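Herkport actor Pui-shan Tseng joins the cast of Korgate

The Irthorpe Theatre Company is delighted to announce that Pui-shan Tseng will play the lighthouse keeper's daughter in Korgate, the new family drama by the Amarasinghe Players, which opens at the Herkport Playhouse in March.

Many of our regulars will remember Pui-shan from her early days in our Saturday-morning youth ensemble, which she joined at 12 after her grandmother spotted a flyer in the library (and, as the family likes to tell it, filled out the form before asking her). She has since appeared in six productions with us, along with a favourite guest turn in a locally made television mystery.
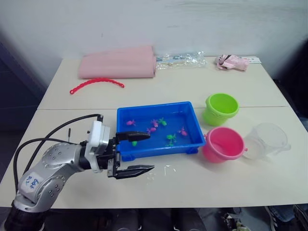
When she isn't rehearsing, Pui-shan is a keen figure skater and still helps out at the neighbourhood rink, lacing up the little ones and cheering them around the ice. She has also been learning the fiddle for this role, and her neighbours have been very good about it.

"I read the script in one sitting at the kitchen table and then rang my mum in tears, the good kind," said Pui-shan. "I've loved this theatre since I was a kid, and coming home to do a story like this one is a real honour."

Evening performances begin at 7:30 p.m., with doors and the tea counter open an hour before. The Playhouse seats 708, and tickets are on sale now at the box office.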